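4. Setting the Timer on Your Wolholm Dehumidifier

The timer lets the unit switch itself on or off after a set delay. Empty the water tank and slide it fully back into place before you begin.

1. Press POWER. The tank light should be off.
2. Press TIMER. The display flashes.
3. Use the + and - keys to choose a delay. The longest setting is 14 hours.
4. Wait 3 seconds without pressing any key. The display stops flashing and the delay is stored.

Note: Setting a delay while the unit is running makes it switch off. Setting one in standby makes it switch on. 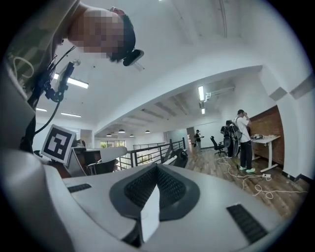 5. To cancel, press TIMER and hold it for 2 seconds.

Caution: Do not use the timer to start the unit if the drain hose is kinked or runs uphill. Water can back up and spill onto the floor.

Caution: Do not unplug the unit to stop it. Press POWER and let the fan run down first.

If the power fails, the stored delay is lost and must be entered again. The humidity setting is kept.

If the display shows E3, the tank is not seated. Remove it, check that the float moves freely, and refit it. If the code stays on, see Section 7, Service.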